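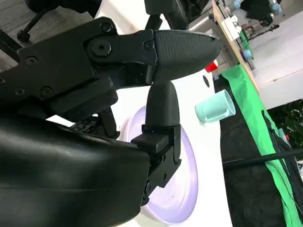 Sep 30, 2020

Crockery day again! Table wiped down first thing, then out came the lavender plate and the mint-green mug, which I've been laying on its side to see if I like it better that way (I do, the handle makes a nice little prop). The Zerkine plates are the ones to keep, I think – decent rim, easy to pick up – but the Ekitano bowls slide about on the white top and I've put 2 of them back in the box.

Still to weigh the mugs. I had 400 g written down in March and that can't be right. Scales are in the Drenis cupboard, bottom shelf. Also need more washing-up liquid, and a new sponge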